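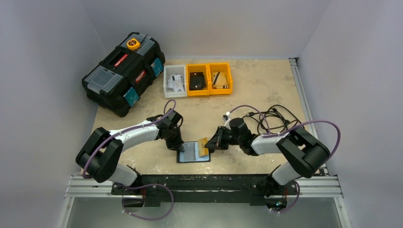 Right arm stops with gripper fault when pulling a card from the holder

Posted in: Two-arm cells, Troubleshooting

plunda_bench
Hello all. We have a cell with two arms side by side. The task is to take cards out of a card holder and put them in the bins at the back. The left gripper keeps the holder in place and the right one pulls the card. It worked well until June. Now the right arm stops in the middle of the pull, gripper closed on the card, and the controller shows fault 102. If I clear it and run again, it does maybe five or six cards and then stops at the same moment. The left arm never has this fault. I changed the finger pads and made the pull slower, no difference. What worries me more: when I clear the fault the gripper opens with a jump, and last Friday my colleague had his hand close to it. How can I find the cause, and how can I clear it safely?

Mekora_user
Reinstall the firmware. It helped for me.

cornine77
Please do not start with the firmware. I had the same kind of stop on our cell and it was the gripper cable. Your purple cable on the right arm makes a high arc over the upper link and then comes down past the elbow. Ours was similar. When the arm pulled back, the cable became tight for a moment at the small connector near the gripper, the signal was lost, and the controller stopped everything.

You can test it like this. Take the card away, so the gripper has no load. Run only the pull movement at low speed and watch the connector from outside the enclosure. If the fault comes also without a card, the force is not your problem. Then power off, swap the two gripper cables between left and right, and run again. If the fault moves to the left arm, you have a bad cable. If it stays on the right, look at the plug on the gripper itself.

About the jump: the controller remembers the last command, and after the clear it sends it again. Send an open command at the lowest force before you enable the arm. And both arms must be disabled when somebody reaches in, also the one which has no fault. A written rule next to the stop button helped us.

jacquet_lab
I agree with the cable test. I would add that a connector can survive more than 1,000 cycles with a bad contact and look perfect from outside, so don't trust your eyes only. Measure it while you bend the cable by hand, with the power off of course.

plunda_bench
Thank you. Without the card it stopped 2 times in one hour, and after the swap the fault went to the left arm. I ordered a new cable and will leave more slack at the elbow. The rule about both arms is now on the wall.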